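The arm that wouldn't let go

When Ourania Andreadis talks about the evening the right arm stopped listening, she begins with the kettle. She had just filled it, in the little kitchen at the end of the corridor at Valtside, and was trying to remember whether Jonatan took milk, when she heard a long, low scraping from the workshop, like someone dragging a chair across tiles and taking their time over it.

"I thought it was Jonatan tidying up," she says, laughing. "I should have known better. Jonatan has never tidied up in his life."

It was the robot. Valtside is a small outfit, a handful of rooms above a former printworks, and for most of the past year its people have been teaching a two-armed humanoid to clear a floor: pick up a thing, carry it to a box, let it go, come back for the next. It sounds like the dullest job in the world (Ourania's own mother has told her so, more than once) and it is maddeningly hard. A bottle rolls. Bubble wrap gives way when you squeeze it, and a scrap of paper lying flat on a rubber mat may as well be glued down.

That evening the robot had reached into its box, and the right arm had simply carried on pressing. It pushed the box along the floor until the box met a table leg, and then it pushed against the table. Jonatan Forsberg was standing 2 metres away with a tablet in his hand, tapping a stop command that the arm never received. It took him 23 seconds to put the tablet down, walk round behind the machine and hit the red button on the wall.

"Which is a very long time," he says. "Try counting it out in a kitchen with something going wrong on the stove."

Nothing was broken except the box, and no one was hurt. They could easily have left it there, with a new carton and an early night. Instead Glykeria Nikolaidis, who runs the workshop and has the patience of someone who brought up twins, asked everyone to stop work until they understood it. She had spent years in a bottling plant before this, and she has strong feelings about machines that ignore the person in charge of them.

The finding took most of a month and a good deal of coffee. Spyros Raptis went through the logs line by line, reading bits of them aloud to whoever happened to be in the room. What he found was rather ordinary. The software that carried messages to the arms, a package they had written themselves and called Goltatik, kept them in a queue. When the arm felt resistance it sent back a flood of force readings, and the stop command joined the end of the line behind 200 of them. The arm would have obeyed in the end. It was just waiting its turn, like the rest of us at the post office.

The cure was to give the stop its own wire, which goes straight to the motor supply and passes through no software at all. There is a second button now, on a lead, and whoever is watching has to be holding it or the arms won't move. Spyros also set a limit on how hard either arm can push before it goes slack. Then they began again, running the same chore over the same sort of mess, and Kalliopi Politis kept a tally in a school exercise book. By the time I visited she had 73 runs written down in green ink, with little remarks in the margin. "Sulked," said one. "Good with the tape," said another, lower down the page. 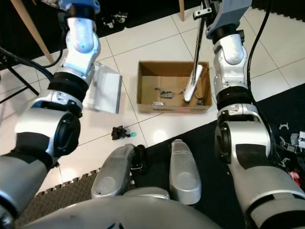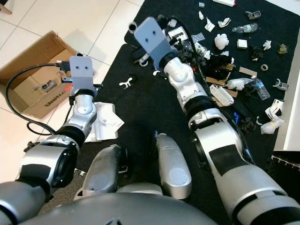 Reading time: 4 minutes

I asked Glykeria if she trusts it now, and she thought about that for so long that I wondered if I'd been rude. She trusts the button, she said at last, and she tests it every morning before anyone has taken their coat off. The machine she is still getting to know. In March they hope to let it work in a room with people walking through, which means another round of tests and, I suspect, another exercise book.

Jonatan has asked for a softer set of gripper pads as well, and for a bigger box. Ourania would like the kitchen moved closer to the workshop. So far only the pads have been ordered.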